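Equipment planning meeting, Thursday, Fistivcombe site

Chair: Urmas Bite. Apologies from the Zorncombe office.

1. Hand-held grippers
The quote from Pētersons covers 2 further pairs at 600 per unit, cables and marker plates included. Spare finger sets are priced separately at 30. Agreed to order one pair now and hold the second until December. Bite to confirm whether wrist straps ship with the units or are a separate line.

2. Task props
Kitchen utensils and holder stands stay on the consumables budget, limit 60 per month. Request for a second utensil stand approved. Slotted and solid spoons to be logged as separate items - the current sheet lists both as "spoon."

3. Tables
Gridded paper is to be replaced whenever a sheet tears or shifts. No new tables this quarter. The Deninico offer for a height-adjustable model was noted and deferred.

4. Cabling
Floor trunking to be priced before the gripper order goes out. Two routes were discussed, along the wall or overhead. No decision.

5. Arm purchase
Carried over. The payload figures in the Deninico data sheet do not match the quote. Bite to query.

Next meeting: same room, 2 p.m. 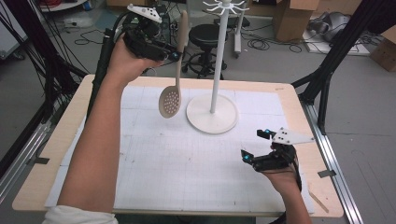 Filed under: Automation / Purchasing & Budgets

Comments

rk_bench: Is the 600 before or after tax? The earlier quote didn't say either.

U. Bite: Before. I will correct item 1.

Odile: Please add spare cables to the same order if it hasn't gone out yet.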